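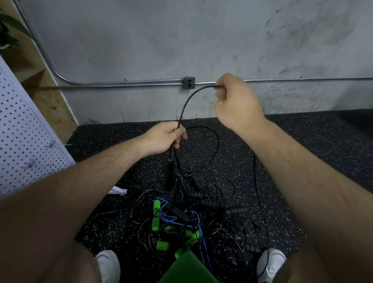 Skestcombe workshop, notebook
11 Mar 2026

Sorting the wiring heap

Started on the heap by the wall. It has been on the floor since the Purkholm bench was stripped out in February and I need the leads for the Ivent rebuild. Plan was to cut the whole lot up and buy new, but the black spiral wrap alone is worth saving and most of the thin black is still good length.

Method so far: find a free end, hold the rest of the bundle in the left hand, pull the end up high and let the loop fall open before going for the next crossing. Pulling from the middle only tightens it. The spiral wrap is the worst for this, the ribs catch on everything. Tried unwinding one section of sleeving while it was still in the knot and gave up. Get the lead out first, unwrap it on the bench.

Order of work

1. Thin black, single runs. Take these out first, they tie everything else together.
2. Thicker black leads. One of them has a small round metal grommet on the end. Leave it on.
3. Magenta. Very thin, mostly lying off to the left of the heap, so keep feet away from that side. Don't pull hard.
4. Blue. Keep as one bunch for now and don't try to separate it on the floor.
5. Spiral wrap, last, once the leads inside it are free at one end.

Green foam: bits of it are mixed in with the wire, one long piece with blue wound round the bottom of it. I am lifting these out as they come loose and putting them in box 43. Not sure if they were packing or spacers on the old bench. Keep until Cheung have sent the parts list, then decide.

Lengths

Anything under 80 cm goes in the short tray. Anything longer gets coiled, tied with tape and labelled with its length. Coils no tighter than a hand's width, the last lot were wound too small and kept springing open. Labels go near the end, not in the middle of the coil.

Continuity check on every piece before it goes on the rack. Meter is in the top drawer, the red probe lead is stiff but works. Fails go in the scrap tub with a knot tied in them so they don't find their way back.

Time

Had allowed 40 minutes for the first step. It took nearer double that and there is still thin black in there. Will carry on tomorrow with the heap where it is. Please don't kick it under the conduit or sweep round it, half the ends I have found are lying on top and I want to find them again.

To do
- job sheet 1672: change "replace wiring" to "reuse where tested"
- more masking tape
- ask Cheung whether blue is wanted as pairs or singles
- kneeling mat, the floor is hard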